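The Brastow Museum's new catalogue of its Dutch and Flemish drawings is out. I've been reading it this week, so a few notes.

It covers 90 sheets, most of them landscapes and figure studies. The oldest part of the collection came from the Baden bequest, which had never been published in full.

Print run is 2000 copies. The entries are short, usually a page, with the provenance at the end – I'd have put it first.

Two sheets lose their old attributions. Both are now listed as workshop. The reasons given are paper and handling, and the watermark photos are in the back.

The reproductions are good. Brown ink comes out brown for once. Pathak Press did the printing, same as the prints volume.

A selection goes on view in August, in the small gallery on the second floor.
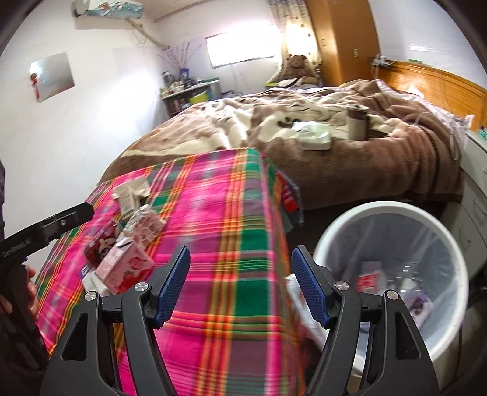
Botuver replied that the index is missing the former owners, so you can't look up a collection by name. True, I checked. The press says a corrected index will be posted as a PDF.

Paperback only for now. The museum shop has it and will ship.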